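Search the guide... Go
Category: Two-Arm Setup > Running Your First Trials
16 comments 32 shares

4. Setting up the doughnut transfer task

Okay, arms bolted down, cables in, Lakum talking to both sides. Now the fun part! This section gets you from a bare table to a full batch of trials with the Olar policy, the one we trained on 346 demonstrations. I'm assuming you finished section 3. If the arms still drift when you let go of them, go back, please.

4.1 Before you start

You'll need two plates in different colors, a placemat, a handful of toy doughnuts and something to clutter the background (I like a plant). Real doughnuts are a terrible idea – ask Muireann Mulcahy about the glaze in her finger joints.

CAUTION: Keep your hand on the stop button whenever both arms are powered. The soft stop in Lakum is slower than you are.

4.2 Laying out the table

1. Park both arms in the home pose and switch the motors off.
2. Put the placemat down first, toward the front edge, then the plates behind it.
3. Load the starting layout in Kanaan and match it. Close is fine. We trained with a lot of jitter in the positions, and the policy gets weird if everything is too perfect.
4. Leave at least one doughnut off the plates. The single-arm baseline handled plated doughnuts pretty well and fell apart on strays, so the strays are where the comparison gets interesting.
5. Power the motors back on, one side at a time.

Note: the placemat is the target. Start every trial with it empty or the success counter will happily give you credit for work you did by hand. I lost a whole November afternoon to that one.

4.3 Running a batch

1. In Kanaan, pick "paired" so each layout gets run once with the handoff term and once without.
2. Set the step limit to 2,000. Shorter limits make the handoff version look worse than it is, because it spends longer deciding which arm goes first.
3. Hit start and keep clear of the table.
4. Score each trial before you reset. Don't trust your memory, I sure don't.
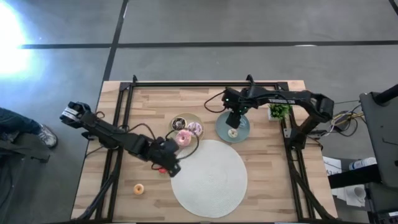

Page last changed: November, by mmulcahy

With both grippers in over the table, watch the gap between them. The right arm can come down on a doughnut while the left one is low near the mat, and that's fine as long as the cable loops stay clear of each other. If a loop snags, stop, tuck it back along the link and mark the trial as void.

4.4 If things go wrong

Gripper hovers and never closes: usually a pale doughnut on a similar plate. Swap the plate color before you go blaming the policy (this ate most of our early failures).

Both arms go for the same doughnut: check that the handoff term really loaded. The Steltitz log prints one line for it at startup, and if the line is missing you've been running the baseline all along.

Arm stops halfway: look for a tight cable near the base, then redo the home pose and rerun that layout from the top.

Save the batch folder under the layout name when you finish. Section 5 reads it from there.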